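2020년 2월 17일
글 자카르 리센코(Zakhar Lysenko)

공동 작업장 '스코릭' 2층. 계단에서부터 납 냄새. 난방은 저녁이면 꺼진다. 외투 입고 작업. 커피는 각자 알아서.

양팔 로봇을 직접 꾸려 보자는 얘기가 나온 건 지난해 4월. 퇴근하고 모이는 사람들이라 속도는 안 난다. 팔은 중고로 구했고, 제어 프로그램은 밑바닥부터 다시 썼다. 이름은 '바무스'. 뜻은 없다. 부르기 쉬워서.

첫 석 달은 전원하고 싸웠다. 48볼트 공급기가 자꾸 떨어졌다. 팔 하나만 켜면 멀쩡. 둘을 같이 움직이면 바로 꺼짐. 범인은 접지였는데 그걸 찾는 데만 주말을 몇 번 날렸는지 모르겟다. 결국 배선을 다 뜯고 다시 깔았다. 케이블은 여전히 골칫거리. 손목을 돌릴 때마다 어딘가 당긴다. 묶으면 뻣뻣하고, 풀어 두면 걸린다.

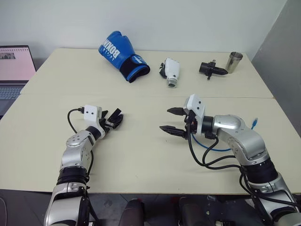 요즘 매달리는 건 잡는 힘 조절. 너무 세면 종이컵이 찌그러지고 약하면 미끄러진다. 물건마다 값을 따로 넣자는 쪽과 손끝에서 그때그때 읽자는 쪽이 갈렸다. 밤늦게까지 말싸움. 일단은 표로 간다. 급하니까. 표는 노트북 한 대에만 들어 있다. 백업은... 해야 된다.

돈 얘기도 안 할 수 없다. 부품값이 제일 크고 그다음이 작업장 회비. 거너(Girner)라는 작은 가공소에서 브래킷을 깎아 왔는데 처음 것은 구멍이 3밀리 어긋났다. 도면을 잘못 보낸 우리 탓. 두 번째는 딱 맞았다. 그날은 다 같이 국수를 먹으러 갔다. 계산은 도면 보낸 사람이.

집에서 해 보겠다는 독자 메일이 가끔 온다. 말리진 않는다. 다만 비상정지 버튼부터 달 것. 손 닿는 데다가. 우리는 그걸 나중에 달았고, 그 전에 책상 모서리를 한 번 찍었다. 속도 제한은 최대치의 30퍼센트로 걸어 둔다. 답답해도 참는다. 이웃한테 소음 얘기도 미리 해두는게 좋다. 새벽에 감속기 도는 소리, 생각보다 멀리 간다.

다음 목표는 울소프(Ulthorpe) 메이커 장터. 두 팔로 수건 개기를 보여 줄 생각이다. 지금은 대략 2분 걸린다. 그것도 잘될 때 얘기고, 안될 때는 수건을 들고 그냥 서 있다. 장터 신청서는 어제 냈다. 전기 용량 적는 칸은 비워 뒀다가 전화로 다시 물어보기로.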